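Part-time shop help wanted, Calton Sweets & Dry Goods

Posted December 12, 2022

We need a person. Maybe two but probably one. Counter, restocking, bagging, some light bookkeeping if you like that sort of thing (if you don't, fine, Min-kyu does it).

The shop is on the Calton side of the market hall, second door past the shoe repair. Candy, nuts, dried fruit, tea, flour, beans, rice, spices. Nearly everything sold by weight. No prepared food, no coffee machine, so if you were hoping to learn latte art try the place across the way, they are hiring too.

Start date: as soon as you can. Runs through the end of August, with a good chance of staying on after.

Hours

Three afternoons a week plus every other weekend. Afternoons are 1 to 6:30. Weekend shift is 8:30 to 3 and that one is the busy one. We put the schedule up a month ahead and try hard not to mess with it. If you have classes, tell us which days up front and we'll build around them. Swaps are OK, just write it on the sheet by the back door. Not a text to Habibur at midnight. He wont see it.

Closed the first week of August. Paid at your normal hours if you've been here 3 months by then.

Pay

Starting rate is on the sheet at the counter and we will also tell you over the phone, no games. Goes up after three months. Paid every two weeks, direct deposit. Staff discount on everything except the Zelenák chocolate, which we barely make money on ourselves. Broken pieces and bag ends go home with whoever wants them.

What you'd be doing

Serving. Most customers know what they want and say it fast. Some want to talk. Both are the job.

Weighing and bagging. The scales print the label, you stick it on straight-ish, done. Takes an afternoon to learn the codes for the top sellers and longer for the rest. There's a binder.

Restocking the bins. Old stock comes out, bin gets washed and dried all the way, old stock goes back on top of the new. Don't pour fresh over old, ever. If you remember one thing from this ad make it that.

Deliveries. Kukow comes early in the week with the flour and grains, heavy. Undis brings candy and tea, light but a lot of boxes. Check the slip against the boxes before you sign. Driver will be in a hurry, let him be in a hurry.

Closing. Sweep, wipe scales, cover the open bins, count the drawer, lights, gate. The gate sticks. Lift and then pull.

Orders for parties and weddings. These come in bunches, favor bags mostly. Last big one was 300 bags with ribbon and we were tying knots till late. You get paid for late. We also buy the pizza.
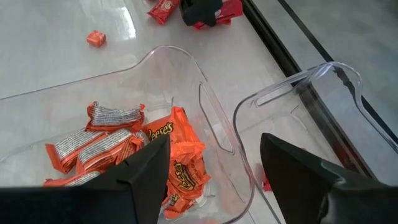
Photo: Calton Sweets & Dry Goods

What we're looking for

Somebody who shows up. On time most of the time and calls when not.

Comfortable with numbers up to the level of weights and change. The register does the math but you should notice when it's wrong, e.g. a quarter pound of almonds should not ring up like a sack of them.

Can lift a 25 pound bag onto a waist-high shelf. Heavier ones we do with two people or the cart.

Clean hands, hair back, no strong perfume. Tea picks up smells like you wouldn't believe and then we have to throw it out.

OK with kids. After school gets out the candy side fills up. They have a dollar and they need eleven minutes to spend it. Be nice about it.

A second language is a plus, any language really. Not required.

Experience: nice, not needed. We've hired people straight out of high school and people straight out of retirement and it went fine either way. You'll need a food handler card within 30 days of starting, we pay for the class and the time you spend in it.

Please read this part: allergies

We handle peanuts, tree nuts, sesame, wheat, soy and milk all day in one room. If you have a serious allergy to any of those this is not a safe place for you to work and we'd rather say so now. Same goes for customers, you will be asked a lot whether something is nut free. The answer for anything out of a bin is no, we can't promise that. Sealed packets, read the label together with them. Do not guess. Each scoop stays with its own bin and if one gets dropped or mixed up it goes in the sink, no arguing, get a clean one from the drawer.

Training

First two weeks you're paired with Min-kyu Moon, who runs the floor. First shift is mostly watching plus bagging. Second shift you'll be on the counter with Min-kyu next to you. By the end of week two you should be able to do a close with somebody else in the building. Solo closes only after a month and only if you're comfortable with it. Some people never want to and thats fine, we schedule around it.

Questions are welcome, same question twice also welcome. Four times, we'll write it on a card for you.

Who's here now

Habibur Gamage owns the place and does the ordering. In most mornings, gone most afternoons. Min-kyu does the floor, the schedule and the books. Then there are 4 part-timers, one of whom is leaving for nursing school, hence this ad. It's a small room and you'll be bumping elbows, so please be somebody who says "behind you."

Stuff people ask

Do I need a car? No. Bus stops out front. Parking is bad.

Is there a uniform? Apron, we give you two. Closed shoes, yours. Wear whatever else, nothing you'd cry about if cocoa powder got on it.

Can I sit down? There's a stool at the register. Use it when it's quiet. Most of the shift is on your feet though.

Can I be on my phone? In the back, on break. Breaks are 15 minutes, paid, plus a half hour unpaid on the long shift.

Is it cold? In winter near the door, yes. Wear layers. Space heater is behind the counter.

I'm under 18? 16 and up with a work permit from school. Can't do closes.

Do you hire for the holidays only? Not this time, we're covered. We need somebody who'll still be here in spring.

How to apply

Easiest: come by with your name, phone number and the days you can work written down. Resume if you have one, no big deal if you don't. Leave it with whoever is on the counter. Mid-afternoon is good. Please not at lunch, the line goes out the door and your paper will end up under the scale.

Or mail it, Box 1144 at the market hall office, attention Min-kyu Moon. Slower, but it does get to us.

Put down:
name and what you like to be called
phone, and whether texting is OK
days and hours you can't work
earliest you could start
one person we can call who has worked with you, or a teacher or coach
anything you want us to know

We call everybody back, yes or no. Give it a week. If it's been longer than that stop in and bug us.

Interview is short, twenty minutes on the stools in back with Min-kyu and sometimes Habibur. After that if we both like the idea there's a paid two hour trial on the counter. Paid even if you decide it's not for you.

We hire without regard to race, religion, sex, age, disability, where you're from or who you live with. If you need something set up diferently to do the job or the interview, say so and we'll work it out. Shop floor is all one level, back room has one step.

Ad stays up until the spot is filled. If the sign is still in the window, we're still looking.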